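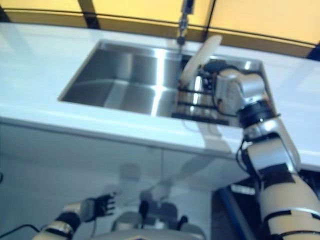 Perguntas frequentes sobre a pia e a bancada

Página atualizada em 4 de maio de 2019

Nesta página juntámos as perguntas que recebemos mais vezes dos inquilinos dos apartamentos Cleltach, nos edifícios Husville e Dolan. Todas se referem à cozinha. Para a casa de banho existe uma página separada.

A minha cuba de inox já tem riscos finos. É um defeito?
Não é um defeito. O aço escovado ganha riscos com o uso normal, e depois de alguns meses eles misturam-se com o acabamento. Riscos profundos, que se sentem com a unha, devem ser comunicados à receção.

Com que produto devo lavar a cuba?
Água morna, detergente da loiça e uma esponja macia. Esfregue sempre no sentido do escovado e seque com um pano no fim. Lixívia e palha de aço não são permitidas.

Aparecem manchas brancas perto da torneira. O que faço?
É calcário. Molhe um pano em vinagre diluído, deixe sobre a mancha alguns minutos e enxague muito bem. Não deixe o vinagre escorrer para a bancada.

Posso pousar panelas quentes na bancada branca?
Pedimos que não o faça. Em cada cozinha há 2 bases para quentes, na primeira gaveta. Uma marca de queimadura na bancada não sai, e a reparação é descontada da caução.

E café, vinho ou açafrão?
Limpe no momento, com água e detergente. Se a mancha já secou, uma pasta de bicarbonato costuma resolver. Não use o lado verde da esponja.

As espátulas e outros utensílios podem ficar dentro da cuba?
Por pouco tempo, sim. Durante a noite preferimos que fiquem no escorredor. Utensílios de metal molhados podem deixar pontos de ferrugem no inox, mesmo quando a cuba em si não enferruja. Os de cor clara ficam tingidos se estiverem em água com molho de tomate.

Como limpo os painéis amarelos da parede?
Com um pano húmido, de cima para baixo. A gordura junta-se principalmente na linha de baixo, perto da bancada, e aí pode usar uma escova de dentes velha. Não cole ganchos nem autocolantes nos painéis.

A água escoa devagar. Posso usar um desentupidor químico?
Não, por favor. Retire o ralo, limpe os restos e deite água bem quente. Se depois de 2 tentativas continua igual, escreva para a manutenção e indique o número do apartamento.

A torneira pinga. Quanto tempo demora a reparação?
As peças vêm do armazém de Mutville. Os pedidos feitos até às 22 horas são vistos na manhã seguinte. Enquanto espera, feche a válvula debaixo da pia.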